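Semeck color sorting: progress report to Okoro, second period
Prepared by Jarlath Mac Mathúna, Numurell
For: Eoin Ó Conaill

You asked for a shorter report this time, with fewer adjectives. I have done my best on both. The last one called the three-tray layout "a clear success," a phrase I did not write and would like to withdraw. The layout is fine. Whether it is worth a second grant I still can't say, and I don't think anyone else on the project can either.

Where we are

The mixed stock from Vistitum is being sorted by color before it is repacked. Since February we have put 1028 pieces through the bench. Of those, 68 turned up in the wrong tray at the final check, nearly all of them one green mistaken for the other. I'm told this is a good result. It may be, but we have no figure for the old method because no one kept one, so I don't see what it is supposed to be good compared with.

The work itself is dull to report on. A mixed batch goes in the middle of the table, the pieces go into the trays, and the trays go on to packing. Our plan promised "a repeatable daily routine," and that part we do have.
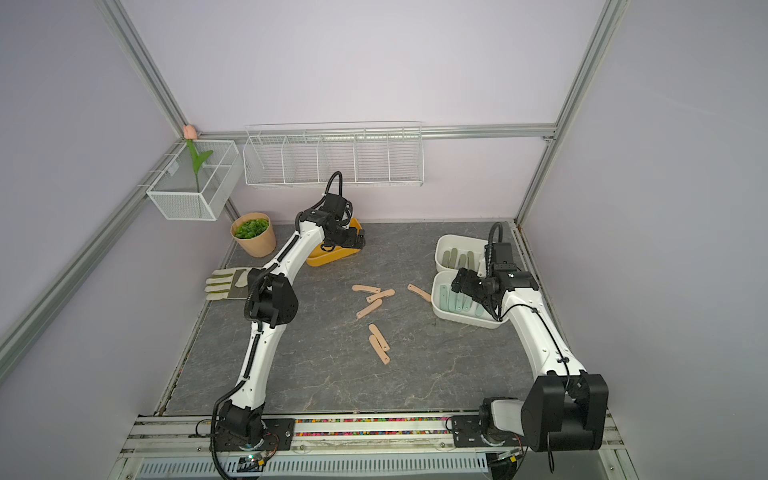
The order in which colors get cleared was left open in the plan, and I think it matters more than the trays do. Our practice has been to take the greens first and leave peach to the end, on the theory that peach is the easy one and can be swept up quickly. You then get the state of the table shown here, with gray-green in the rear white tray, pale mint in the front one and six peach pieces still spread over the middle. It looks nearly finished. On our timings it isn't, as the last color takes longer than its share, partly from pieces lying across each other and partly from people relaxing. I would like to try peach first for a month before we write "greens first" into any instructions. The bench lead disagrees with me and has said so in writing, and I have attached the note.

The two greens

This is where most of the money should go, in my opinion, and where almost none of it has gone. Peach against green gives us no trouble. Sage against mint is another matter. Side by side the difference is plain enough. A single piece on its own, late in the afternoon, is a different question, and I have watched two sensible people give two different answers about the same one.

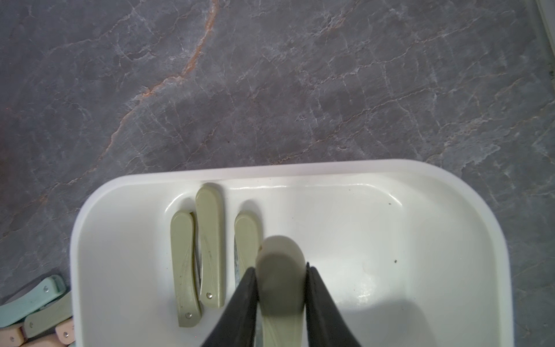 The suggested fix was a printed color card. We bought one. It has been consulted, as far as I can find out, during my visits and at no other time. A reference piece kept beside each tray would cost nothing and would be the real object in the real material, which a card never is. I proposed it in the first period and it was noted.

There is also the matter of the doubtful pile. We now hold 198 pieces in a box marked "check." The box was supposed to be emptied at the end of every session. I have seen it emptied once. Pieces in the box do not count as errors, so the error figure above is kinder to us than it should be, and I ask you to read it with that in mind. If the box were settled tomorrow I would expect some of those pieces to prove awkward, or they would not be in there.

Trays and table

The request to buy a full matching set of trays is withdrawn. The present mix of yellow and white does the job. The argument for matching trays was that they would look more professional to visitors, and I could not find a way to put that in a budget line with a straight face.

I would spend a little on marking where each tray belongs. They drift. A tray put back in a slightly different place after packing is a small thing, but when the two white ones stand close together it is easy to lose track of which was for which green until something is in them.

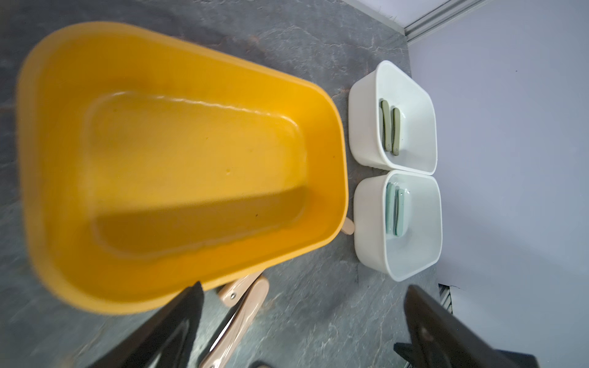
Cleaning is the other small item. The plan says trays are wiped between batches. The log says so too, with a tick in every row, in the same pen. I would believe it more readily with a few rows missing. Please don't take this as an accusation. I only mean that a column of perfect ticks tells us very little, and we should either check it or stop collecting it.

The patterned gray table top has been raised again. One view is that the veining makes pieces harder to pick out and that we should cover it with a plain mat. I was ready to agree, until I asked for an instance of a piece being missed on the table and was not given one. No mat for now.

Batch size

We were asked to move to larger batches, up to 248 pieces at a time. We tried it and went back. With that many in the middle, pieces pile up and the first ten minutes go on spreading them out. Small mixed lots are slower on paper and quicker in practice, at least in the sessions I sat through.
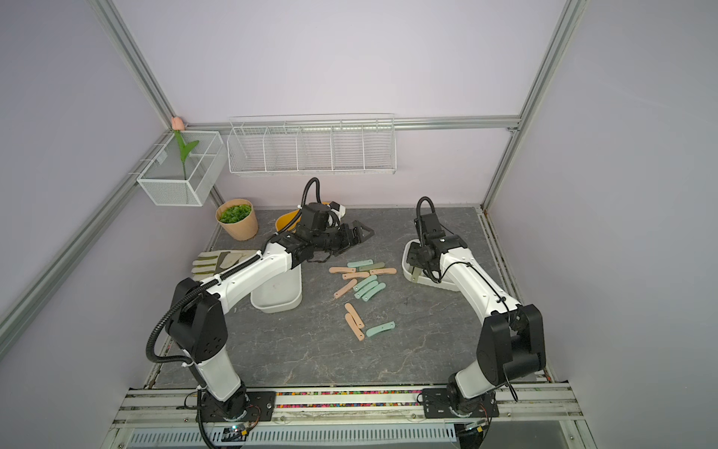
I accept that "the sessions I sat through" is weak evidence. It is the evidence there is. If Okoro wants a proper comparison, we need a start and finish time written down for every batch, large or small, and one person whose job is to write it.

What we are asking for

No additional money this period. We ask for approval to do the following:
- run peach first for one month
- keep reference pieces at the two white trays
- empty the check box and report the corrected error figure, whatever it is
- drop the wiping log, or have it checked

If the corrected figure comes out much worse, I would rather you heard it from us in the next report than found it at the end of the grant.

Jarlath Mac Mathúna

Numurell project office | Contact us | Copyright Numurell | Back to top

Comments (3)

Eoin Ó Conaill
Thanks, Jarlath. All four approved. I'd keep the wiping log and check it, please, our own people will ask for it. And can the start and finish times begin now? It doesn't need to wait for the next report.

bench_pm
For the record I still think greens first is right. You do the hard part while you're fresh. Happy to be shown otherwise by the timings, so long as the same people do both months.

Packing side
Could we get the trays labeled on the end as well as having their places marked? By the time they reach us nobody knows where they were standing.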